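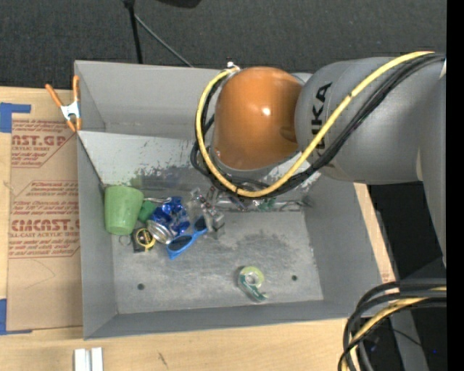
Skaltent parcel plan promises faster mail, but the numbers are thin

Residents of Skaltent who have grown used to waiting for packages are being told that relief is coming. The town council voted in February to let delivery firm Mellositz put 18 pickup lockers on public land, in exchange for what the company calls "a better deal for every household."

What that deal amounts to is hard to say. The contract summary released after the vote runs to two pages, and most of the second is taken up by a map. It says delivery times will improve but gives no current figure to compare against, so there will be no easy way to tell next year whether they did.

Mellositz says 93 percent of customers in nearby Boltumum were satisfied with the lockers there. Asked for the survey, the company sent a one-page sheet showing that 700 people had been invited to respond. It does not say how many did, or what they were asked. People who gave up on the lockers and went back to driving to the depot do not appear to have been included at all.

Boltumum's experience is less rosy in other ways. Home delivery on the east side of town was cut back after the lockers opened, and residents there now pay extra to have a package brought to the door. The council in Skaltent says the same will not happen here. The contract summary is silent on the point, and the full contract has been withheld on the grounds that it contains business information.

There is also the question of rent. Song, the smaller courier that has served the town for years, pays the going rate for its counter on the main street. Mellositz will pay nothing for the land during the first part of the agreement - a discount the council describes as "standard." It did not name another town that offers one.

None of this means the lockers will fail. Plenty of people who work late would be glad to collect a package at 9 p.m., and the council is right that missed deliveries are a common complaint. But the land has been promised and the terms are still out of public view. The council says it will publish a fuller summary once the first lockers are in place.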